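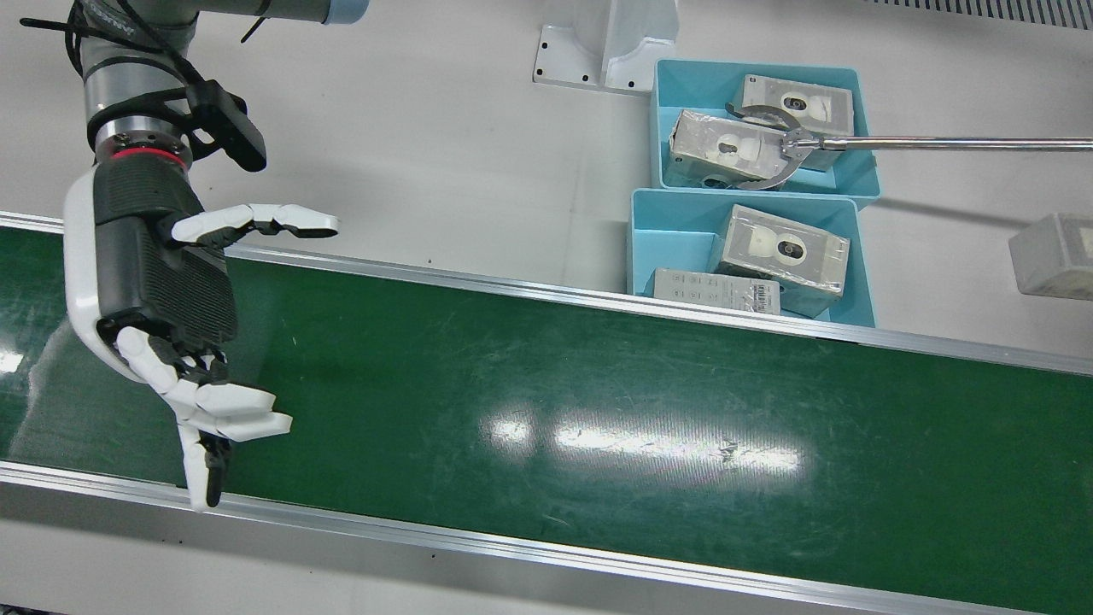 Home Stories Quizzes Grown-ups Search

Do robots need fingers?

Robot hands with fingers look clever. Adverts love them. But is a hand really better than a simple claw? We have our doubts.

A claw has two jaws. They close round a box and hold on. There isn't much to go wrong. A hand has lots of joints, and each one has to bend by the right amount.

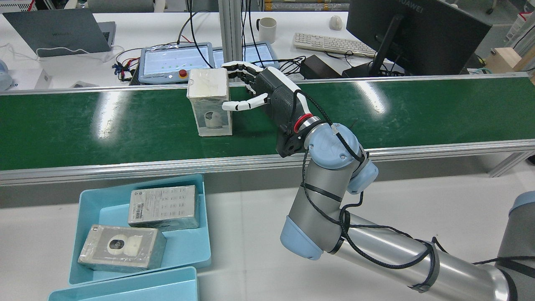

Makers say a hand can cope with more shapes. Perhaps! Ask them how often it drops things, though. The people at Utimell told us their hand made 753 good grabs out of 886 tries. That sounds like a lot — until you work out that it missed 133 times.

Shiny wrapping makes the job harder. It is slippery, and it can dazzle a camera. 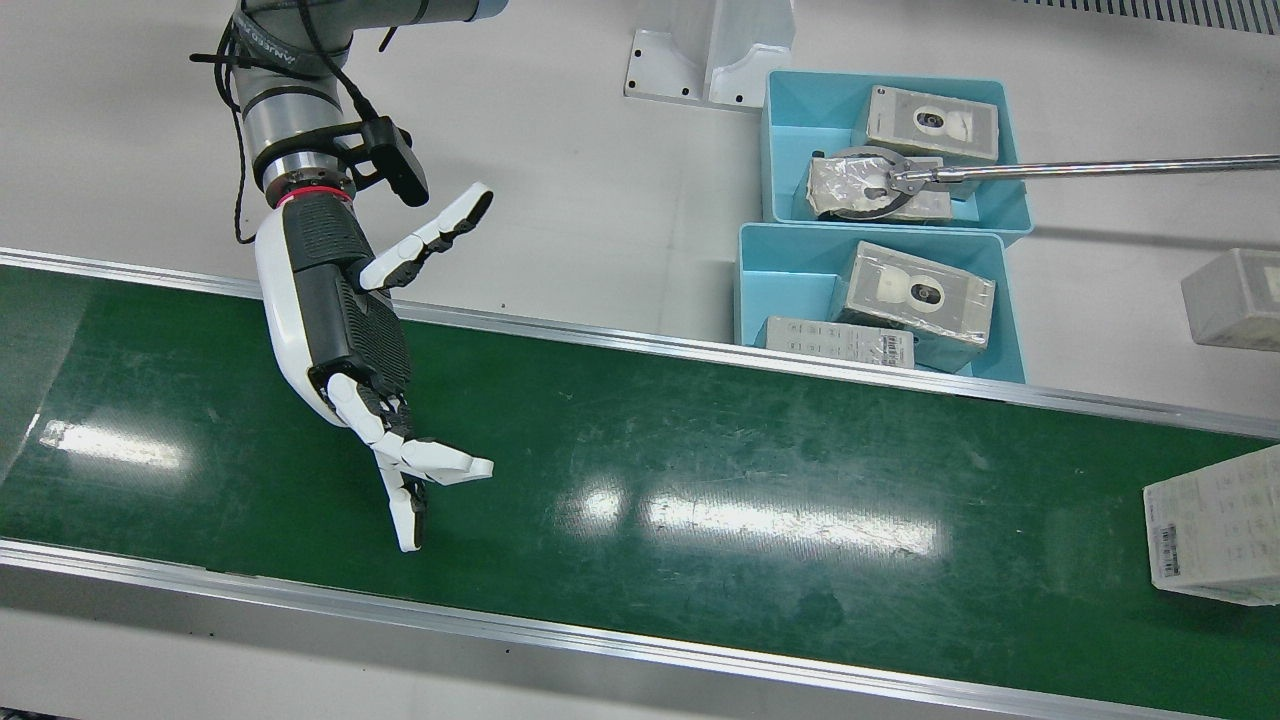 So when a video shows you one perfect grab, ask to see the next 42. And ask whether the claw had a go at the same box.

We use cookies to remember your settings. OK

Contact us | © Edemska | Back to top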